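octubre, casi medianoche

Escribo rápido porque mañana a primera hora tengo que mandar la hoja de presupuesto y todavía no sé qué poner en la línea del brazo. Todo el día con eso. Café, simulador, café. La oferta de Manninen caduca a fin de mes y la de Dreto no trae precio de mantenimiento, se lo pedí ya dos veces, nada. Lizeth dice que sin esa cifra no se compara y tiene razón, pero lo dice como si yo la tuviera escondida en un cajón.

Hablando de cajones. Toda la tarde con el mueble.

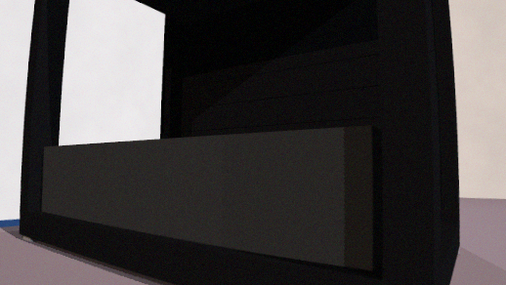 El alcance es lo que más me preocupa del modelo barato. En la ficha todo cabe, claro, la ficha la miden con el brazo estirado en el aire y a una altura cómoda. Nosotros queremos que trabaje abajo, casi a ras de suelo, y ahí la cosa cambia. El frente gris no tiene tirador ni pomo, nada de donde agarrar, así que la pinza de dos dedos que viene de serie igual ni sirve y hay que sumar ventosa. Y la ventosa pide compresor. Y el compresor hace ruido y va en otra partida. Apuntar: preguntar si el compresor pequeño entra en "accesorios" o nos lo tumban.

Lo de la base también. ¿Fija o con columna elevadora? Con columna bajamos y subimos sin pensar, pero se va el dinero. Fija más baja, un pedestal de los cortos, y a vivir. Me incliné por fija a las seis, por columna a las siete, otra vez fija cenando. Lizeth por teléfono: "decide una y escribe por qué". Escribí fija. El porqué lo dejo para mañana.

Cuentas, para no perderlas en el papelito:
pinza de repuesto, 2.057, con portes
licencias del simulador, 4 puestos (pedí cuatro, usamos tres, pero si luego entra alguien es un lío)
horas de integración, alrededor de 64, y me parece poco
columna: fuera, de momento

La pinza de repuesto no la quito. El año pasado en Sodcombe se quedaron sin la suya a mitad de las pruebas y semanas esperando la pieza. No quiero pasar por eso. Si hay que recortar que sea en la mesa, que la mesa la hacemos nosotros con perfil y ya.

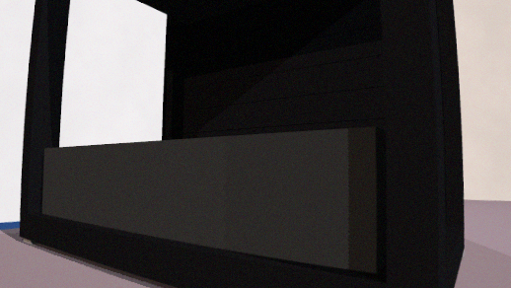 Render: simulación propia, proyecto Kidlow

Luego Lizeth preguntó si para Kidlow compramos también un mueble de verdad o tiramos solo de simulación hasta enero. Yo compraría el mueble ya. Es lo más barato de toda la lista y es lo que más tarda en aprobarse, no me preguntes por qué, los muebles van por otra ventanilla. Hay que pedir tres presupuestos de un mueble! Tres. Para el brazo bastan dos.

Y la cámara. Esto lo tenía resuelto y se me ha vuelto a abrir. En la muñeca o fija en el techo, o las dos. La de la muñeca me gusta por lo cerca que llega pero con superficies tan oscuras no sé yo, quizá haya que meter luz. Un aro led pequeño, poco dinero, pero otro cable más por el brazo y otra cosa que se engancha. Estuve pasando vistas de cerca un buen rato, con los ojos ya cuadrados. 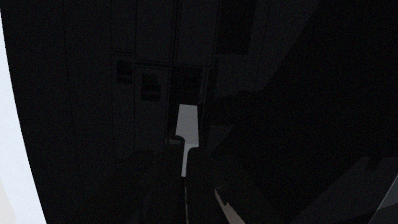 Vista de cerca. Casi todo negro; la pieza gris clara se distingue bien.

Me quedo con muñeca + aro, y la de techo la pongo como opcional, en cursiva, que es donde pongo las cosas que sé que van a tachar. Así tachan eso y dejan lo demas. Truco viejo. Lizeth lo conoce y no dice nada.

Otra duda, el seguro. La póliza del local cubre equipo "instalado", y el brazo va a estar una temporada en la caja, en el pasillo, hasta que pinten. Llamar. Lo pongo aquí porque si no se me olvida: LLAMAR AL SEGURO. Y medir la puerta del pasillo, que la caja de Manninen es más ancha de lo que creía.
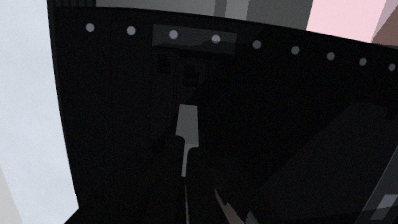

También pensé en alquilar. Seis meses, probar, devolver o quedárselo. Dreto lo ofrece, con letra pequeña, y la cuota no se descuenta toda si al final compras. Hice el cálculo dos veces y me salió distinto las dos, estoy cansada. La segunda creo que es la buena. Alquilando salimos perdiendo si pasamos del verano, y vamos a pasar del verano, siempre pasamos.

Así que compra, Manninen, base fija, pinza de repuesto, ventosa con interrogante. Si antes de las diez contesta Dreto con lo del mantenimento, rehago la tabla. Si no, va como está.

Tengo la espalda hecha polvo. Falta leche. Despertador a las seis y media.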